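## 4. What people do with dry goods once they get them home

I should admit up front that this was supposed to be the short section. The original plan (mine, and Begoñe Vidal tried to talk me out of it) was to spend nearly the whole study in the shops, watching how people buy flour, semolina, milk powder and the rest, and then wave at the kitchen in a paragraph or two. Then the diaries came back and I couldn't stop reading them!

A quick reminder of how we got them. Every household that signed up at the Harms refill shop got a blank diary and a pencil, and was asked to write something down each time a dry good was moved from one container to another. We called this a "decant," which is a bit grand for pouring flour into a jar, but we needed a word. The diary ran for 90 days, starting in April. We collected a little over 900 usable entries, and I've read all of them at least twice.

### 4.1 Labels, or the lack of them

The thing that surprised me most is how few people label anything. I label everything, so I went in assuming that a label was a normal part of putting food away. In the diaries it mostly gets written about as a chore that will happen later. One woman wrote "must find the pen" on three separate pages, and as far as I can tell the pen was never found.

So how do people know what's in the jar? Mostly by where it stands. We heard this again and again in the follow-up interviews: flour on the left, sugar on the right, the "weird one" at the back. Color comes into it too, and so does how the stuff falls when the jar is tipped. Finn Brandes, who ran most of the interviews, started asking people to close their eyes and say what was where, and they were startlingly good at it. They were much worse when somebody else in the house had tidied up, and a few of them were still cross about it.

This matters for the waste question because placement is fragile. A label travels with the jar and a position doesn't. When we went through the entries marked "thrown out," a good share of them followed a move, a visit from a parent, or a new shelf. The food hadn't spoiled in most of those cases (or the diary doesn't say that it had). The person just wasn't sure anymore, and cornstarch you aren't sure about is cornstarch you don't put in a sauce.

### 4.2 The top-up problem

Second, topping up. Shops love the idea of the top-up, and the refill sheets from Brevico even have a little drawing of it: the jar gets low, you bring it in, you fill it to the line. Our households did do this, but they tended to do it early, with plenty still in there. New flour went straight on top of old flour, so the bottom layer could stay down there for a very long time.

I asked people about this in a friendly way and got some sheepish laughs. The usual answer was that a half-full jar looks like it needs something. I get it, I do the same with the gas tank. But it means that the date a household gives for its flour is really the date of the last pour, and I'd be careful with any survey that takes that number at face value, including our own first one.

![Clear jars are the default here, as Figure 3 shows, and we think that feeds the habit: you can see the gap.](#)

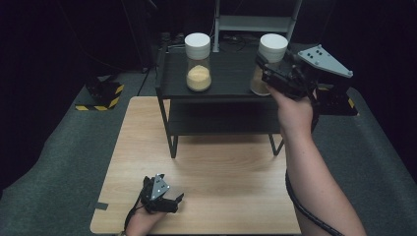

**Figure 3.** Clear jars with white screw lids on the upper shelf of a black side table. The left jar holds pale yellow powder in roughly its lower half.

Would an opaque container slow the topping up? We only have two households that used tins throughout, so I won't pretend to know. Both of them topped up late, and both also ran out of things more often, and complained about it in the margins at some length.

### 4.3 A note on the coding

We coded the entries with the Wastness scheme, with one change. The scheme has a single category for "transfer," and we split it into first fill and top-up, for the reasons above. Begoñe and I coded separately and then argued over the leftovers, which were nearly all cases where a bag had been clipped shut and stood inside a jar. I wanted to call that a decant. She didn't, and she won, so those entries are counted as storage in the original packaging in all the tables that follow.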